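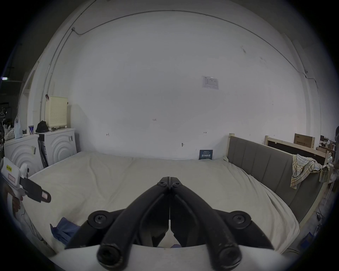 25 de maio. Doze quilómetros antes do trabalho e as pernas ainda não me perdoaram. Saí às cinco e pouco, noite quase, um melro a berrar na sebe do vizinho e eu a tentar apertar o atacador com os dedos dormentes. A travessia de Pomcombe é em julho e são 104 km em dois dias, ontem à noite voltei a ler isto no papel da inscrição como se o número pudesse ter mudado. Não mudou. Cama por fazer, claro, o pano aos quadrados pendurado no painel cinzento, não dobrei nada, não arrumei nada, engoli uma banana em pé e fui. Ao sexto quilómetro já me doía o calcanhar esquerdo. Ao oitavo passou. Ao décimo voltou, com juros.

As botas. Tenho de decidir as botas. As Hinds são velhas e confortáveis mas metem água no lado direito, junto à costura, e se chover no planalto estou tramada. As novas estão na caixa há três semanas, usei-as duas vezes, bolha das duas. O Bartosz Walczak diz que é preciso parti-las a descer e não a subir, e que eu ando a fazer tudo ao contrario. Mandou-me uma mensagem enorme sobre meias. Meias! Duas finas, nunca uma grossa, e virar as de dentro do avesso por causa da costura. Vou experimentar na quinta.

Trabalho: nem digo. Reunião com os da Greteck que era para ser meia hora. Saí de lá com fome e com uma tabela para refazer. Almocei uma sopa à secretária, a ver o perfil de altitude no telemóvel por baixo da mesa. A primeira etapa é quase plana até à barragem e depois sobe 300 metros de uma vez, sem árvores, sem fonte, sem nada. Quem desenhou aquilo não gosta de pessoas. Pensei em levar bastões, perguntei ao B., respondeu "sim" e mais nada, depois do tratado das meias achei pouco.

À tarde passei na loja pelas coisas que faltam. Comprei: vaselina, fita, duas garrafas moles das que cabem no peito da mochila. Não comprei: o impermeável, que custa um disparate. Vou pedir o da minha irmã. É lilás e fica-me curto nas mangas, paciência. Também não havia os frascos pequenos de sal. O rapaz disse para voltar na sexta. Volto na sexta, se me lembrar.

Somos 16 inscritos no grupo de Woltska, eu conheço quatro. Há um que já fez isto três vezes e escreve no grupo às onze da noite a perguntar se toda a gente tem apito. Eu não tenho apito. Acrescentar à lista. Há outra, a Irene, que vai pela primeira vez como eu e que me ligou só para dizer que também não dorme. Ficámos a falar uma hora, o que não ajudou nenhuma das duas a dormir, mas combinámos fazer juntas o troço da barragem e quem for mais devagar é que manda no passo. Vou ser eu. Ela ainda não sabe. 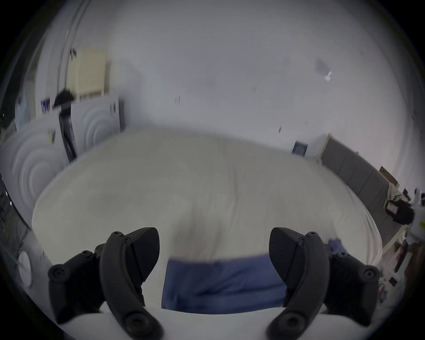
Branco, fofo, e eu com a mochila por fazer.

Pés de molho enquanto escrevo isto, daí a letra. Unha do dedo grande roxa outra vez, a mesma do ano passado. O tornozelo aguenta. Amanhã descanso obrigatório, quarta escadas, quinta dez km com as meias do B. do avesso e as botas novas, a descer, prometo. Pesar a mochila tambem. Da última vez dava nove quilos e ainda faltava a água, há ali roupa a mais de certeza, tirar a segunda camisola, tirar o livro. O livro não sei.

Ligar à mana por causa do lilás. Apito.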